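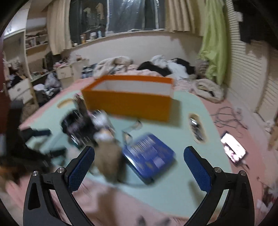 Slide 1. Title
Storage planning for small households. Eighteen minutes, questions at the end. Skip the agenda if the Wednesday session overran.

Slide 2. Volume against floor area
Most plans start from floor area. Stored volume is the better input. Skomcombe units in the survey: 3,326 liters of closed storage on average, 1,125 of that above shoulder height. Pause on the second figure. High storage fills first with things used once a year, then stays full.

Slide 3. Surfaces
Flat surfaces at sitting height take overflow from every other zone. Define a clear-surface rule per room and write it down — verbal rules drifted within 2 months in the Boonyarit group.
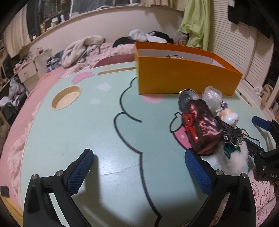 Table, printed top, recessed cup holder at left.

Slide 4. Open and lidded containers
Open boxes are refilled faster and sorted less often. Lidded boxes hold their category longer but get stacked, and the bottom one is lost to use. Limit stacks to two. Fliretti labels go on the short side, facing out.
If asked about cost: 400 per household, labels included, shelving excluded.

Slide 5. Return distance
Measure from point of use to point of storage, in steps. Over ten steps, items stay where they were last used. Show the Sinix plot, left panel only. The right panel uses the old room codes.
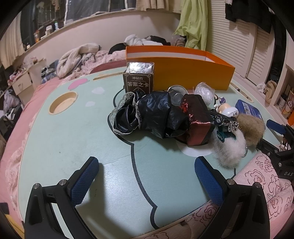 Slide 6. Review interval
Quarterly for shared rooms, yearly for closets. December is a poor month for a baseline — counts run high and include packaging. Go straight to the worksheet after this.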